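Nilavar lines up three-track EP 'Bremau' with limited 12-inch pressing

Osbridge producer Nilavar returns to Pomare in November with 'Bremau', a three-track EP for the label's club series. The release comes on 12-inch vinyl and as a digital download, with the vinyl limited to 280 copies.

The title track opens the A-side and runs at 124 BPM. It is built on a four-to-the-floor kick with very little above 8 kHz for the first two minutes, after which a filtered hi-hat pattern comes in and stays until the breakdown. The bassline was played by hand on a monophonic analog synthesizer and left unquantized, so it sits slightly behind the kick for most of the track. Pomare lists the full version at 7:42.

'Tidal Relay', also on the A-side, drops the tempo to 118 BPM and replaces the straight kick with a broken pattern. The lead line is a single vocal phrase pitched down five semitones and fed through a spring reverb. The source is an unreleased demo by vocalist Victor Mwaipopo, who also has a writing credit on the track.

The B-side is given over to '602', the longest piece on the record at just over 11 minutes. Nilavar recorded it in one pass from a hardware setup of two drum machines, a sampler and an eight-channel mixer, then edited the take down from its original length of nearly 20 minutes. No overdubs were added. The name comes from the pattern number saved on the main drum machine when the take was made.

"I kept the noise floor where it was," the producer said in the label notes. "The mixer hums at one point and you can hear it in the breakdown. Cleaning it out took the low mids with it, so I put it back."

The vinyl was cut at 45 RPM on the A-side and 33 RPM on the B-side. Pomare says the split was needed to hold the level on '602', where the sub-bass is continuous and takes up a lot of groove width. Separate masters were prepared for the digital version – these are 1.5 dB louder and keep the low end in stereo down to 90 Hz, while the lacquer was summed to mono below 150 Hz. Digital files will be sold as 24-bit WAV, FLAC and 320 kbps MP3.

Of the pressing, 245 copies go to shops and the label's own store. The rest are held back for DJs and radio. There are no plans for a repress, and the label has not said whether the earlier Nilavar singles will be made available again. Both are currently sold out on vinyl but remain on the digital stores.

Support so far has come mostly from late-night radio. The title track was aired in full on a Thursday overnight show in Osbridge, and '602' has been used as a closing record at several warehouse dates over the past month. A remix package is being prepared for the new year, with a dub version of 'Tidal Relay' already finished.

Store orders open at 10 a.m. on release day. Digital buyers get all three tracks together, and single-track downloads follow one week later.
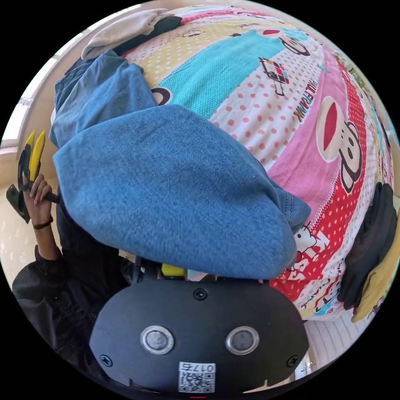
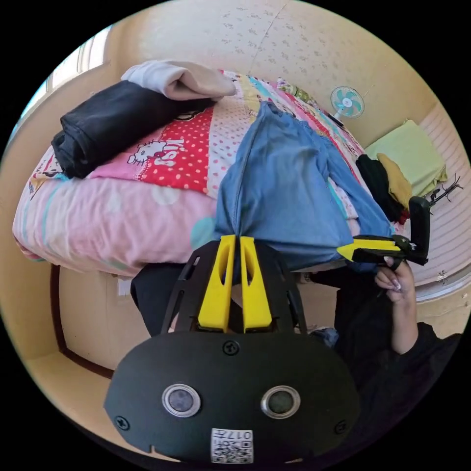
Does the vinyl come with a download code?

Each shop copy has a printed card inside the sleeve with a code for the 24-bit WAV files. The code works once and has no end date. The DJ and radio copies ship without the card, as those recipients get the files by email.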